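Home | Workshop notes | Checklists | Contact
Filed under: Cloth handling, data collection

Start-of-session check, Urnside bench, with comments
Filled in by Timothée Mallet, January

1. Emergency stop pressed and released. OK. Lovely firm click, and thank you to whoever cleaned it.
2. Fingers free of lint and thread. OK at the second go. Twill does shed, bless it, so please look again at the halfway break.
3. Wrist camera cable clipped back. OK, though the clip is getting tired and I'd like a new one before we start the Hestmont set.
4. Grip force on the cloth setting. OK.

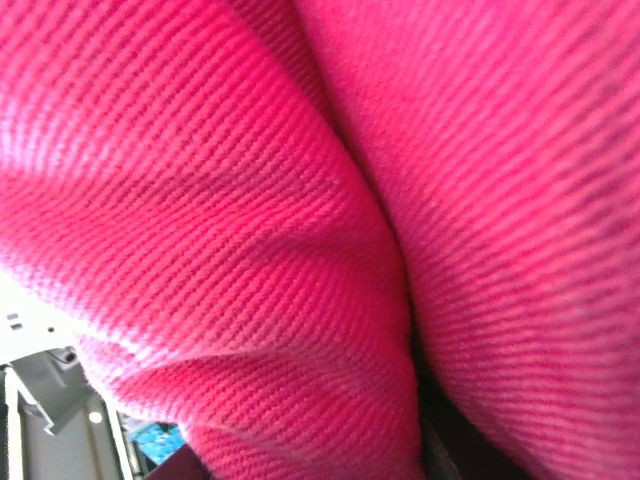

5. Cloth bunched afresh before each example. Mostly OK. We all drift into making the same comfortable heap, I know I do, and the learner will happily learn our habits along with the task, so do be a bit wild with it!
6. Bad grasps kept and labelled. Not OK. Of 187 examples, 9 had no label at all. Ákos Illés has kindly offered to go through them after lunch.
7. Hands outside the yellow line while the arm moves. OK.
8. Disk space. OK for today, tight for tomorrow.

Passed, with items 3 and 6 to be put right.

Related:
Ghaffari bench: weekly check
Folding towels, notes for new operators
Bello arm: joint noise log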